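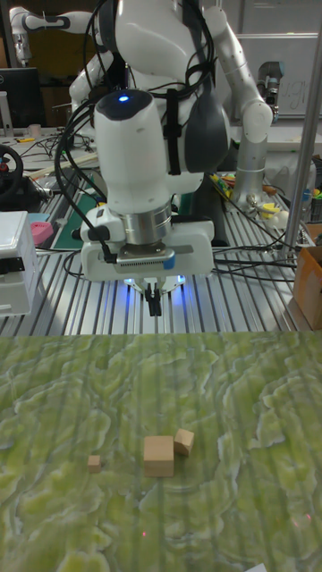
How much of a workbench should be kept clear? Enough to put down whatever you're holding, plus whatever you'll be holding next.

My own bench fails this test most mornings. Every flat surface in our shared workroom in Cindville has the same life story. It gets wiped, admired for an hour, and then someone sets down a single marker. The marker calls its friends. By four in the afternoon there are pens along the back, a cardboard box parked at one end, and a small pink thing that no member will claim.

Ilari Harju, who likes a rule, wants everything gone by closing time. He has priced a wall of Seidel drawers at $968, labels extra, and talks about it the way other people talk about a cottage. I have used labelled drawers. They are where a screwdriver goes to be honoured and never seen again.

Yaa Essien leaves her pens out and can find the green one without looking up. I'm on her side, mostly. A mess you can read is a kind of filing system, and I'd defend it to anyone except the person using the bench after me.

Cardboard boxes are another matter. A pen is at least in use now and then. A box on a bench is a decision put off, and it takes up the colour-sorting space, the lunch space and the elbow space while it waits. Mine has been there since March. I moved it once, to wipe underneath, and put it back.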